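Module Handbook: Robot Learning from Demonstration
Unit 4 - Collecting demonstrations by hand and by remote control
Tutor: Vasylyna Demchenko

4.1 Purpose of the unit

Students who complete this unit should be able to plan, record and check a set of demonstrations for a two-armed robot. The unit assumes that Unit 3 (joint limits and safe stopping) has been passed. Students who have not passed Unit 3 may attend the lecture but may not operate the arms.

4.2 Two ways of showing a task

In hand guiding, the operator takes hold of the arm and moves it through the task while the joint positions are stored. The method is easily learnt and gives a direct feel for contact. Its chief weakness is that the operator's hands and body enter the camera view, and the stored pictures then differ from those the robot will meet when it works alone.

In remote control, the operator moves a pair of smaller leader arms and the working arms follow. The operator stands clear of the table, and the cameras record only what the robot itself would see. Most students find depth hard to judge at first - particularly when lowering a gripper between tall objects - and should expect their early attempts to be slow.

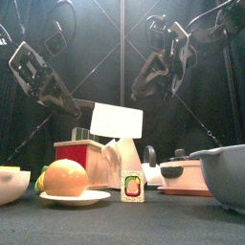 Whichever method is used, a demonstration should contain one task only, with a clear start and a clear end. Both arms begin from the rest position. If an object is dropped, the operator finishes or abandons the attempt and marks it accordingly; recordings are not to be trimmed afterwards to hide an error.

4.3 Variation

A policy trained on a single layout will usually fail when an object is moved by a few centimetres. Object positions must therefore be changed between attempts, and objects that play no part in the task should be left on the table in a good share of them. The Nutis practice set, supplied for this unit, holds 2,189 demonstrations, of which 382 are marked as failed. Failed attempts are kept in the set and should be read together with the operator's notes.

4.4 Coursework

Each pair submits 100 demonstrations of one task from the Skurow list, recorded by remote control, with a log sheet giving the operator, the layout and the outcome of every attempt. A written comparison with hand guiding is also required. Work is due in January; the exact date will be posted on the module page.

Handout revised 22 November 2020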